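Chapter 4
Evaluating a Two-Arm Workstation Kit Before Purchase

After reading this chapter you should be able to:
explain what is normally included in a two-arm workstation kit and what is not;
write an acceptance task that a supplier can carry out in front of you;
separate the price of the kit from the cost of owning it;
read a service contract and find the parts that concern a small laboratory or workshop.

Key terms: acceptance task, bimanual work, end effector, reach overlap, recovery, service interval, teleoperation

4.1 A purchase that was almost made too fast

In January, Trinh Văn was asked to buy equipment for the training laboratory of Nurkura, a company that packs mixed orders for small shops. The request had one line: "two arms, table, must be able to sort." She received an offer from a supplier called Henditis for a kit named Kinnear. The offer was nine pages long, and seven of these pages described the arms. The table was mentioned one time. The software was mentioned in a footnote.

Trinh Văn had bought conveyors and label printers before, and with such machines the offer usually tells you what you will get. You compare the speed, the power supply and the warranty, and then you sign. She was ready to sign also in this case. Her colleague Cleiton Amaral, who would have to use the kit every day, asked her to wait until he could see it do a task that he had written himself. The supplier agreed to a visit on Friday. That visit is the origin of many of the points in this chapter.

The situation is common. A person who buys a robot kit for the first time looks at the arm, and the arm is the part that is easiest to compare. Payload, reach and repeatability are given as numbers. But the work is done by the arm together with the gripper, the cables, the table, the control program and the person who stands nearby when something falls. If one of these is weak, good numbers for the arm will not help very much.

4.2 What the word "kit" covers

There is no general agreement about what a kit must contain. In this book we use the word for a set of parts sold together under one order number, which can be brought to a working state by the customer without special tools. By this definition the Kinnear is a kit. It is delivered as two arms, two grippers with two fingers each, the mounting parts, the controllers, the cables and a license for the control software. The table is an option. Henditis charges 2,218 dollars for it, and several customers have preferred to use their own.

Whether to buy the table is a more serious question than it seems. The two arms must be fixed at a known distance from each other and from the work surface. When the customer uses his own table, he must measure these distances and enter them in the software, and he must do it again each time the table is moved. Cleiton Amaral estimated that the measuring would take two people one morning. For a laboratory that moves its furniture often, the supplied table may be the cheaper choice.

The region in which both grippers can work is called the reach overlap. It is always smaller than the total area which the arms can reach. A buyer should ask for a drawing of it, and should mark it on a real table with tape. Objects outside the overlap can be handled by one arm only. This is not a fault, but the task must be planned for it.

4.3 Work on the table

The acceptance task used in this chapter deals with ordinary objects. Metal cups are handled by the grippers, and toy bricks are kept by color in plastic bins along the back. Such objects are cheap, they can be replaced the same day, and they are difficult in different ways. A cup is smooth and can turn between the fingers. A brick is small, and the gripper must come down close to the table to take it.

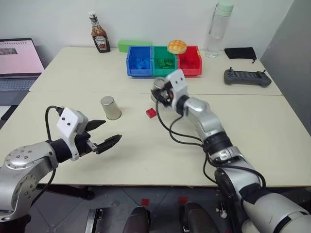
Is it necessary to buy both arms at the beginning?
For sorting loose parts into bins, one arm is often enough, and the second can be ordered later if the controller has a free port. The second arm becomes necessary when an object must be held still while something else is done to it, or when it must be passed from one side of the table to the other.

The price of the second arm should in any case be written in the first contract. Phong Hà, who advises workshops on such purchases, has seen a supplier change the model in the time between two orders, so that the customer had two arms with different joints and two sets of spare parts. The software could control both, but a program written for one arm did not run well on the other.

4.4 Writing the acceptance task

An acceptance task is a short piece of work, described in advance, which the kit must complete before the customer pays the last part of the price. It should be written by the customer. When the supplier writes it, the task will naturally be one that the supplier has practiced.

The task that Cleiton Amaral wrote had 8 steps and had to be finished in 60 seconds. Four of the steps were picking up a small part and putting it in the bin of its color. Two steps were moving a cup. One step was turning a cup over, and the last was bringing both arms back to the rest position. He also wrote down what would count as a failure: an object on the floor, an object in the wrong bin, contact between the arms, or a stop that needs a person.

It is good practice to state the following in writing before the test:

Who places the objects, and whether the positions are known to the supplier.
How many attempts are made, and how many must succeed.
Whether the arms run from a program or by teleoperation, that is, under the direct control of a person.
What lighting is used.
What the supplier is allowed to adjust between attempts.

The third point deserves attention. Some kits are shown to visitors under teleoperation, and the movement looks very natural. For a customer who wants to record the movements of a skilled operator, this is exactly the function to be tested. For a customer who wants the kit to run alone, it proves only that the mechanics are able to do the task.

Recovery should be tested too. Push a part away while the gripper is approaching it, with the safety rules of the supplier respected, and observe what the system does. A kit which stops and reports the problem clearly can be easier to live with than one which tries again without end.

4.5 Cables, fingers and other small matters

Experienced users speak more about cables than about motors. A cable to the gripper must be long enough for every position of the wrist, and a long cable makes loops. The loops can touch the objects on the table or catch on the rim of a bin. Ask the supplier to move each arm slowly through its full range, and watch the cable and not the gripper.

The fingers wear. In the Henditis contract they are classified as consumables, so the warranty does not cover them. Alistair Forsyth, who maintains the kits at a second customer, Nurell, keeps 2 spare pairs on the shelf and changes a pair when a metal cup begins to slip. He does not wait for the service interval in the manual, which in his opinion was written for softer objects.

Also check the space behind and beside the table. Personal things, bottles and bags should have a place that is outside the reach of the arms, and this place should be decided before the first working day.

4.6 Plan of the chapter

Section 4.7 treats the reading of a technical offer, with the complete Kinnear offer printed on the left pages and our comments on the right. Section 4.8 gives the calculation of ownership cost for three years. Section 4.9 compares two service contracts, one with visits and one with remote support only. The chapter closes with the letter in which Cameron Matheson of Henditis answered Trinh Văn's list of open points, and with her final order, from which the footnote about software had been moved to the first page.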